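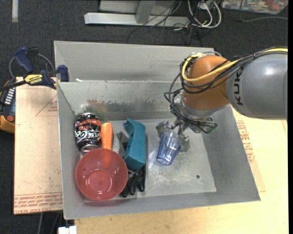 So I finally did it, I tackled the junk bin! You know the one. It started out as picnic stuff after we got back from Astton in February (plastic cups, the good bowl) and then everybody just kept tossing things in, and by this week there was a dented soda can in there and a carrot. A carrot!

I gave myself 90 minutes and put on some music. Cups and bowls go back in the kitchen, cans go to recycling, and anything I can't name goes in a bag for my brother-in-law Zachary, who can usually name it. I'm keeping the bin itself, it's a great size and fits under the stairs in our place on Landry.

Next up is the hall closet. Wish me luck!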